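Why Does a Dish Rack Have a Tray?

A wet plate is a sneaky thing. You rinse it, you lift it out of the sink, you think you're finished, and then it dribbles down your sleeve. Somebody has to deal with all that leftover water. In a lot of kitchens, that somebody is a dish rack.

The clever part: wires

Most dish racks are made of metal wires or rods with big gaps between them. The gaps are the whole point. If you lay a wet plate flat on the counter, the water underneath is stuck. Air can't get in, so the water just sits there, doing nothing, like your uncle after lunch.

Stand the same plate on its edge between two wires and gravity goes to work. Water slides down to the lowest point, gathers into a fat drop and falls off. The thin film left behind turns into water vapor and floats away into the air. This is called evaporation. You can't see it happening, and it is about as exciting to watch as that sounds.

The humble part: the tray

All those fat drops have to land somewhere. Without a tray, they land on the counter, creep under the toaster and get you blamed for it. A tray has a raised rim to keep the water in. Some trays also have slots in the floor, so the rods sit snugly and the rack doesn't go skating off when you drop a saucepan into it.

Please empty the tray. A puddle left for days goes slimy, and the slime is alive -- tiny living things called bacteria move in and stick themselves down. They pay no rent.

Try it yourself: the Grendholm Plate Race

Hooman Bahrami, who looks after the kitchen pages here at Grendholm, has been running this race with his family since December. You need two plates of the same kind (not the good ones, ask first), a dish rack and a sheet of grid paper.

Put the grid paper next to the rack. Rinse both plates. Stand one in the rack and lay the other flat on the paper. Leave them alone for 20 minutes, which is the hard bit.

Now pick up the flat plate and look at the paper. Draw around the wet patch with a pencil and count how many squares it covers. Hooman's record is 13. He is prouder of this than he should be.

Then run a dry finger over each plate, front and back. Which one would you put away in the cupboard?
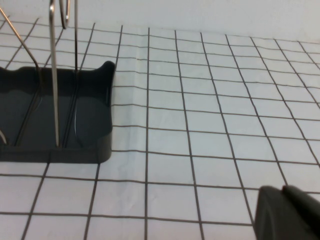
If you want to run the race again, use a fresh sheet, as damp paper goes wavy and the squares get hard to count. You could try a bowl next, right way up and then upside down. Or try a mug, which has a little hollow in its bottom that holds on to water until the moment you turn it over above your socks.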